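The Return of the Shared Kitchen

Cities and towns across the region are again paying for something their grandparents would have recognized: a public kitchen, open by the hour, where residents may cook for a gathering, put up fruit or start a small food business. Rarkbridge opened its kitchen in the former Nieminen bakery on the east side of the river. Brestville followed in July of last year with a smaller room behind its library.

The Rarkbridge kitchen has 255 registered users, most of whom live within walking distance. Registration is free for residents and requires a short course in food safety. The course is held in the evening and takes three hours. Those who complete it may reserve a work station, a stove and a shelf in the walk-in cooler through the city's recreation office.

Demand has followed the growing season. In late summer the morning hours are taken by gardeners with tomatoes and cucumbers to preserve. From November on, the bookings shift toward bakers, church groups and families who need a larger oven than they have at home. Weekday afternoons remain the quietest period, and the recreation office has lowered the rate for those hours to draw in new users.

The case for such kitchens rests partly on the state of local housing. Many of the apartments built in the Uda district after the war have two burners and less counter space than a card table. A household can prepare its daily meals in such a room, but a wedding lunch or a season's worth of applesauce is another matter. Older residents of the district recall that the parish hall once served this purpose, until its stoves were removed during a renovation and never replaced.

Business use is a separate question. The city permits residents to prepare food for sale if they hold a state license, and 22 do so at present. Their products include flatbread, pickled beets, granola and a hot pepper sauce sold at the Saturday market. The arrangement spares them the cost of equipping a commercial kitchen before they know whether customers will return. Some restaurant owners objected at first that the city was assisting their competitors. The objection has faded, in part because several restaurants now buy from the licensed users.

Brestville chose a different course. Its kitchen does not allow commercial work, and bookings are limited to groups. Officials there wished to avoid the added inspections, and they point out that their room has a single range. A family that wants to cook alone must apply as a group, a rule that has caused some irritation and is under review. 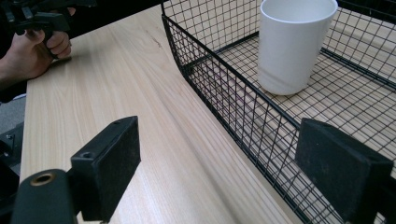 Storage has proved harder to manage than cooking. Users in both towns ask to leave their jars, pans and dry goods between visits, and neither building was planned with enough closets. Rarkbridge assigns one labeled bin to each regular user and clears unclaimed items at the end of the month. Brestville allows nothing to be left overnight. The stricter rule is easier to enforce, although it is hard on those who arrive by bus with a stockpot and a sack of flour.

The cost to the public is modest by the standards of municipal buildings. Rarkbridge charges a deposit at the first booking and sets aside $450 each month for repairs, most of which goes to the dishwasher and the oven doors. Fees cover gas and water in a good season. The remainder is drawn from the recreation budget, and the city council will take up the matter of a permanent allotment when it considers next year's spending.

A proposal for a third kitchen, in Uda itself, is before the county. The site is a closed school cafeteria with sound plumbing and an aging roof. Residents who spoke at the hearing favored long evening hours and a separate entrance. The county has asked for an estimate of the roof work before it votes.

Related articles
What the Saturday Market Means to Rarkbridge
Brestville Library Extends Its Evening Hours
Old School Buildings and Their Second Uses
Putting Up Pears: A Guide for Small Households
County Roads Budget Explained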